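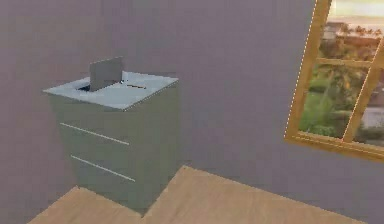 Home Topics Ask Members Log in

Search the help pages Go

How do you keep a family cleaning routine going after the first excited month?

Posted by Emerson Portela, June 29, 2026

Hi everybody! I've been reading this site for ages and finally have something to ask. Back in November we started doing a "reset" every evening after dinner, all four of us, and I loved it so much I was telling strangers at the grocery store. We put on two or three songs, everybody took a room, and when the music stopped we stopped. The kids (7 and 11) raced each other. My husband, who has never in his life put a shoe where shoes go, was putting shoes where shoes go!

It lasted until a little after the holidays. Then we had a week of colds, then a school play, and when I tried to start it up again it was like I'd suggested we all go to the dentist. Now I do most of it alone after bedtime, and the kids' idea of helping is to move a pile from the couch to the stairs.

I've tried a sticker chart (the 11-year-old is insulted by stickers). I've tried a jar with jobs on slips of paper, which was a big hit for two evenings until they figured out which slips were the bathroom ones. I did the math one night when I should have been sleeping, and we'd put 617 stickers on that chart before it died. 617! I'm weirdly proud of that and would love to get the spirit of it back.

So how do you bring a routine back once everyone's sick of it? Same one again, or something brand new? I don't need the house perfect. I'd just like to come downstairs in the morning and see the kitchen counter.

Shares 2 | Comments 3

Raffaele Carbone

Oh, I love this one, we went through exactly the same thing! My vote is for something new, but small. Really small. When ours fell apart I tried to bring back the whole thing with all the rooms and all the rules, and there was mutiny. What worked was picking one spot and calling it done when that spot was done. Ours was the kitchen table. For two weeks that was the only thing anybody had to do at night, and I kept my mouth shut about everything else (hard!!).

Then we added the entryway. Then the bathroom sink. By the time we got to the living room the kids hardly noticed, they were just up and moving anyway.

The other thing I'd change is the time. After dinner everybody is full and slow and somebody always has homework. We moved ours to right before dinner, while the pasta water heats. You get a natural finish line because there's food at the end of it. If the water boils before you're finished, too bad, it waits until tomorrow. My daughter has been caught slipping a lid onto the pot to speed things up, so now the pot goes on without a lid and she has to live with that.

For the 11-year-old: skip stickers and let her be in charge of the music. Full control, no vetoes. You will hear the same song a lot. I'm at peace with it and I know all the words.

Also put a basket at the bottom of the stairs for the couch pile. Whoever goes up takes the basket. It's not a new idea but it has saved my ankles. 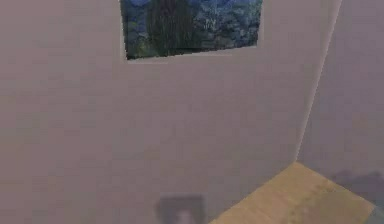 A wall with a single painting is only one thing to dust.

Wim Baert

just do it on saturdays. one hour, everyone, then pancakes. every evening is too much

Marcelino Amaral

I'm going to go the other way from Raffaele and say bring back the same routine, because it sounds like you all had fun with it! It got interrupted, that's all. Colds and a school play would knock over anybody's schedule. I think sometimes we blame the plan when it was only a bad couple of weeks.

What I would change is the jobs. In our house everybody has a "home job" they keep for a whole month, and on the first of the month we trade. No slips, no drawing, no arguing at the jar. My son had trash and recycling last month and got so good at it that he started giving me notes on how I flatten boxes (he's right, I was doing it badly). When you keep a job long enough you get quick, and being quick makes it a lot less awful. The bathroom comes around to everyone, including the grown-ups, and they like seeing me do it.

A few things that helped us restart:

Talk about it at a meal first. We said "we miss this, do you?" and the kids had complaints we'd never heard. One of them hated that her brother's room counted as a shared room. Fair! We changed it.

Keep the cleaning stuff where the job is. I had everything under the kitchen sink, and a kid who walks from the upstairs bathroom to the kitchen for a sponge is a kid who is not coming back.

Let a missed night be a missed night. We used to double up the next day and that's what killed it the first time. Now if we skip, we skip, and the following evening is a regular one.

And please keep a count of something, since you obviously enjoy it as much as I do! We keep a tally in pencil on the inside of the pantry door, one mark for each evening we finish. We're at 123. The kids want ice cream at 150 and I've agreed to it in front of witnesses.
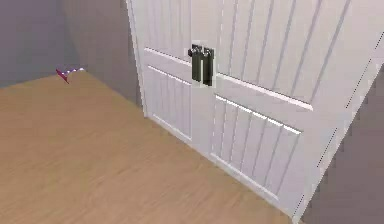 Everaldo Guerra

Marcelino, do the month-long jobs work with a little one? Mine is five and I can't picture him sticking with anything that long, but I love the pantry tally and I'm starting one tonight.

Marcelino Amaral

Five is great for it! Give him something with a clear end, like matching socks or putting the shoes in pairs, and trade every week until he's older. He'll want to make the pencil mark himself, so put the tally down low.

Emerson Portela

You are all wonderful, thank you! I asked at dinner like Marcelino said, and the big complaint was that I kept adding "just one more song." Guilty. So we're going back to the old routine with two songs, no extras, before dinner, and my oldest is picking the music. Wim, I showed my husband yours and he would like it known that he votes for pancakes.

Share this page | Follow this topic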